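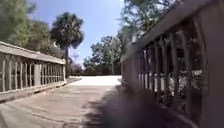 The footbridge on the Latasine path, with timber railings on both sides.

Search this site Enter keyword Go

PATH USERS' GROUP QUESTIONS "YEAR-ROUND" CLAIM FOR LATASINE ROUTE

February 1, 2019

The Skikatness Walkers' Group has asked for proof behind the claim that the Latasine path will be "a true year-round route" once resurfacing ends in March.

The claim comes from Bachmann, the contractor, and has been repeated in leaflets sent to homes in Warnevard. The group has read the leaflet and can find no drainage plan in it, no upkeep budget and no word on who clears the ditches.

"We were told much the same when the last surface went down," the group said. "It lasted two winters. We would like the path to be good. We would also like to see the sums."

The work covers 300 metres on the Warnevard side. The low stretch by the allotments, where most complaints come from, is left out. Bachmann has said this part "will benefit indirectly". The group does not understand how gravel in one place dries out mud in another.

Members sent 23 written questions before Christmas and have had answers to six. Most of those concerned parking.

The group wants the drainage plan put on public view before any more stone is laid, and a named office for reporting faults. It is not asking for work to stop. The path remains open, and walkers are advised to wear boots whatever the leaflet says.

ENDS

14 shares | 2 comments

Related items
Warnevard bus shelter: another date slips
Skikatness allotment rents explained
Who pays for the Latasine ditches?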